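Robótica de servicio. Tema 6: criterios de buena práctica en cocinas simuladas
Apuntes de clase. Versión de noviembre.

6.1 Objeto y alcance

En este tema se fijan las reglas que deben cumplir los ensayos de manipulación en cocina antes de pasar del simulador al banco físico. Se aplican a las prácticas de la asignatura y a las entregas del módulo Trimard. No sustituyen a la evaluación de riesgos de la celda real, que se estudia en el tema 8.

Se entiende por ensayo la ejecución completa de una tarea desde un estado inicial declarado hasta una condición de parada. Un ensayo sin condición de parada escrita no se evalúa.

6.2 Declaración de la escena

Antes de lanzar una serie se registran el modelo de cocina, la semilla, la postura inicial del brazo y la colocación de cada vista. Los muebles altos se tratan como obstáculos en todo su volumen, tiradores incluidos. Es un error frecuente modelar solo el frente y olvidar la cara inferior, que limita el recorrido del codo cuando se trabaja junto a la pared.

Cada vista se revisa por separado. Una vista baja y orientada hacia arriba informa bien del borde inferior del mueble y mal de lo que hay sobre la encimera.
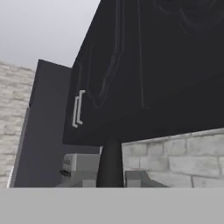 Fotomstead objeta que revisar las vistas una a una alarga la preparación sin mejorar el resultado, y que bastaría con comprobar la que utiliza el planificador. El criterio de la asignatura es otro: si una vista se graba, se revisa, dado que puede acabar en un conjunto de entrenamiento.

6.3 Separaciones y velocidades

a) La holgura mínima entre cualquier eslabón y el mobiliario es de 80 mm en los desplazamientos libres.
b) En la aproximación al objeto la holgura puede reducirse, siempre que la trayectoria sea rectilínea y la velocidad esté limitada en la configuración.
c) Los mangos y las asas se abordan por el lado de la pinza. No se admite cruzar por encima de un recipiente abierto.
d) Los utensilios de corte y su soporte se declaran zona excluida, aunque la tarea no los involucre.
e) La placa de cocción se considera encendida a efectos de planificación, salvo que el guion indique lo contrario.

El apartado c) se comprueba con el brazo detenido en la postura previa al agarre. En ese punto se verifican la orientación de la pinza, la distancia a las parrillas y la posición de los eslabones inferiores respecto al frente del horno.
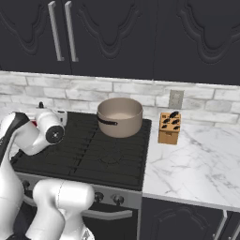 Si alguna de las tres comprobaciones falla, se corrige la postura y se repite el ensayo desde el estado inicial. No se permite reanudar desde un punto intermedio.

6.4 Registro de incidencias

Toda colisión se anota, incluso cuando el simulador la resuelve sin detener la ejecución. En la serie Manole, de 607 ensayos, el contacto leve con las parrillas no se registraba como fallo y hubo que reprocesar los datos completos. Desde entonces se distinguen dos niveles: contacto (nivel 1) y colisión con desplazamiento del objeto (nivel 2). Los ensayos de nivel 2 se excluyen del cómputo de éxito.

6.5 Entrega

Fichero de configuración, registro de incidencias y tabla de holguras mínimas por eslabón. La plantilla Prorkside está en la carpeta del tema. Las tablas sin unidades se devuelven sin corregir.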